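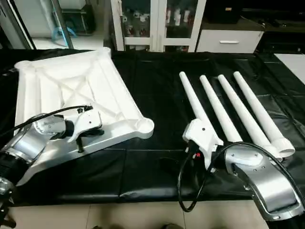 Two-arm setup with a square white frame and four tapered tubes.

Robot teaching by demonstration (also hand teaching, teleop teaching) is a way of giving a robot a task without writing out the motions. A person moves the arms directly or drives them from a remote station, and the joint positions get recorded.

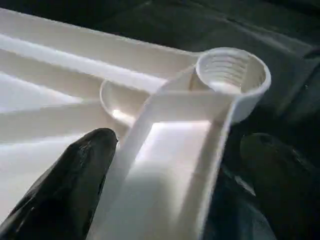 Remote driving is slower at first. Operators at Drullport needed around 199 runs per task. Wrist cameras help with close work, less so for reach. 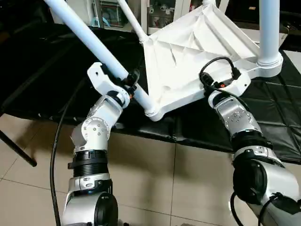
Furniture and long parts need both arms, so one person drives the pair. Hand guiding two arms at once is awkwad, rarely done.

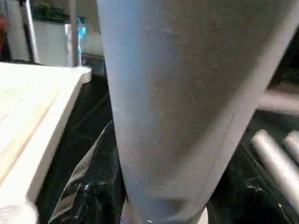
Bad runs usualy dropped, sometimes kept and tagged. The Lidow set, put together by Ayodele Adeyemi, keeps them. 800 runs, 3 operators. See also: Alemdale method, kinesthetic teaching.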